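Sorting the Household Before September

The household at Villaseñor adopted a revised procedure for seasonal sorting this year. Previous practice had been to empty every closet at once, which left the upstairs hallway impassable and delayed supper on more than one evening. Under the present arrangement, a single cloth is spread on the floor and only what fits upon it is brought out at one time.

Melquiades Zamudio, my brother-in-law, proposed the limit. He had observed that articles placed directly on the rug tended to migrate to other rooms before a decision was reached. 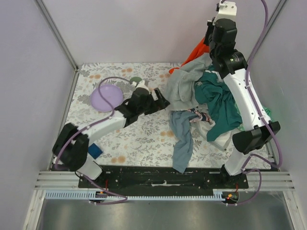 Clothing remains the most demanding category. Garments are to be assessed before any dishes or small items, as they occupy the greatest area and are the most likely to be set aside for later. A pile such as the one with the orange garment at the back and the light gray hooded one in front of it should be taken from the top – never pulled from beneath – and each piece assigned to keep, mend or donate. A plate may stay at the far side of the cloth until the clothes have been settled.

Donated articles are placed in the Rukari bins in the front closet. The bins were purchased at a cost of $84 and have proved adequate, although the lids do not close over winter coats. Mending is kept separately in the sewing drawer, where two pairs of trousers from last year are still awaiting hems.

The linen shelves will be addressed next month.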